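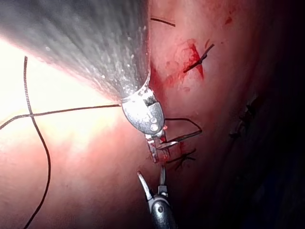 by Haberkorn

Wiring a float switch to a Jandex board so it sends you an alert

The goal is a message on your phone when the water in a sump or tank gets too high. You need a Jandex board, a float switch with two leads, a 515 ohm or larger resistor, and a few feet of thin two-wire cable. The Skindis board works too, but the pin numbers are different, so check its sheet.

1. Unplug the board. Connect one lead of the float switch to ground and the other to input 2.

2. Put the resistor between input 2 and the 3.3 volt pin. With the float down the switch is open and the input reads high. When the float lifts, the switch closes and the input reads low. If yours is backward, most floats can be flipped over on the stem.

3. Plug the board in and open the serial monitor. Lift the float by hand a few times. You should see the reading change each time. If it flickers between high and low, set the debounce value to 168 milliseconds and try again.

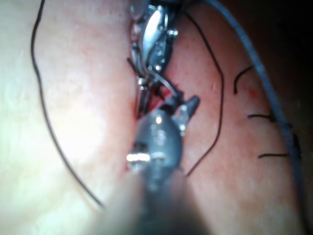
Two metal instruments at a slit in pink tissue-like material

4. Install the Jendutbridge service on the computer that will pass the messages along. Leave the port at 1802 unless something else is using it. Type the board's address into the first box and your phone's token into the second, then press Save.

5. Lift the float again. The message took around two seconds to show up on my phone. If nothing comes, look at the log page first - a wrong token shows up there as a refused login.

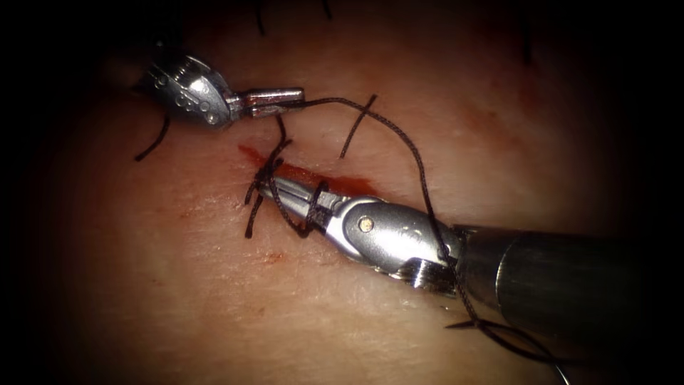
6. Now tie the cable down. A loose cable can pull on the solder joints every time the float moves, and plastic zip ties were too bulky for the small case I used. I lace mine with waxed cord. Wrap twice, make the knot, and keep the end of the cord in the tips of your pliers while you work. Fingers are too wide to get in next to the pins. Trim the ends short.

7. Close the case and mount it well above the highest water line. Test the float again every September, or before whatever your wet season is. Wipe any slime off the stem while you are there, and write the test on the lid in marker.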